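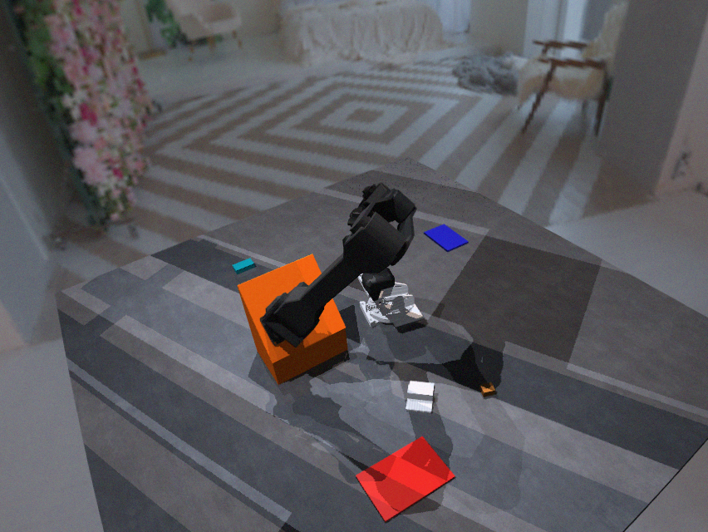
Faseldale Robotics Club: Progress Report to the Takeda Fund, November

Clubs > Robotics > Reports
News Calendar Join Donate Contact
November, by the club secretary

Where the grant went

Of the $2000 you sent us, most is still in the bank, which we understand is unusual for a robotics club. Simulation is cheap. The big orange cube costs nothing to drop, and the students have taken full advantage of that.

Where the arm is

The arm can now get its gripper to the cube with the blue and red tiles and the smaller bits left lying on the mat. Lifting is another matter. In the last round of trials we scored 7 clean lifts out of 35. The students call this 20 percent. Their math is improving, at least.

The shadows are on because Guner, our planning script, used to do well only in flat light. It now does equally badly in both, and the team counts that as progress. The patchwork gray mat stays for the same reason. The bedroom was put to a vote, and the wall of pink flowers won easily.

Membership

We have 18 students, up from last spring. Two teams share the Farkora login, so one of them works after 4 p.m. and complains.

Still to do

Fix the wrist angle on approach. Write down what the settings do. Enter the regional contest, if the form is still open. We would like to hold the unspent money over to spring for a real gripper, and will send a quote once we agree on which one.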